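24 June 2020

The pigeon that saved the battalion

I have now read the same pigeon story in four different books, and it has been a different pigeon each time.

You know the one. First World War, a company cut off, shells coming down, the wires gone. Somebody scribbles a note, ties it to the last bird in the basket, and up it goes. It loses a leg or an eye or both, gets home anyway, drops dead or doesn't, and the men are saved. Now, some pigeons certainly did carry messages under fire, and some of them were certainly hurt doing it. The armies kept lofts, they kept handlers, they wrote the whole business down in the dull way armies write things down. I'm not disputing pigeons. What I'm disputing is the paragraph, which turns up near enough word for word no matter whose army, whose valley or whose November it is supposed to be.

The version that set me off was in a paperback I picked up at a church sale for less than the price of a coffee. It says a bird flew 16 miles in 12 minutes through a barrage. Go on, do the sum. That is 80 miles an hour, with a wound, in smoke. A good racing bird with the wind behind it can move at a terrific clip, so I won't say it couldn't be done by any pigeon ever hatched. But who held the watch? To get that figure you need somebody at the front noting when the bird left, somebody at the loft noting when it came in, and the two clocks agreeing. The author gives one source, and it's another popular book, which I borrowed. That one says 16 miles too, gives no time at all, and has the bird losing an eye where mine lost a leg.

So where did the 12 minutes come from? My guess is that somebody rounded, somebody else tidied, and a third person liked the look of it. I've seen the same thing happen with casualty figures. My paperback credits this one message with saving 400 men. Not 390, and not "most of two companies". And "saved" is doing a lot of work there. Saved from what, exactly? If the guns lifted after the message came in, that might be the pigeon's doing. It might also be that the shoot was finished and the gunners moved to the next line on their program. A message arriving before a thing happens doesn't prove that it caused the thing, and a signals log, if one survives, would at least tell you what order they came in.

People get cross when you ask. I put a mild comment on a forum last year and was told I was insulting the fallen. I don't see how. The men in that position, whoever they were and wherever it was, had a real afternoon with a real order of events, and I'd sooner have that than the nice one. If it was a runner who got through, he deserves his paragraph. Runners don't get stuffed and put in a glass case, so they tend to lose out to the birds. 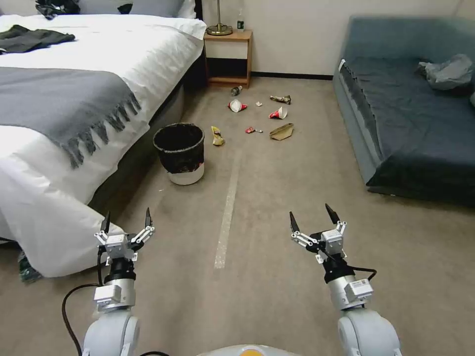 Memoirs are supposed to be the cure for all this, and I don't think they are. A man writing 30 years on has read the same books as the rest of us, and he remembers the pigeon because everybody remembers the pigeon. I'd trust him on the small stuff, the food and the feet and who snored. Ask me what's on my own bed and I could tell you: white duvet, grey throw with the fringe on it, dark clothes dumped where they shouldn't be. Ask me in 30 years and I'd give you a tidy bed and believe every word of it. Put a medal at the end of the story and I'd probably tidy it further.

What I'd like to see, and haven't, is the loft record. Birds in, birds out, times, condition. I've sent off for a copy of one unit's signals papers, which may have it or may have a great deal about cable drums. The archive says there's a backlog and won't give me a date.

If you've got a pigeon book with proper footnotes, leave the title in the comments. Page numbers too, please. I've already had one person send me a link to a film.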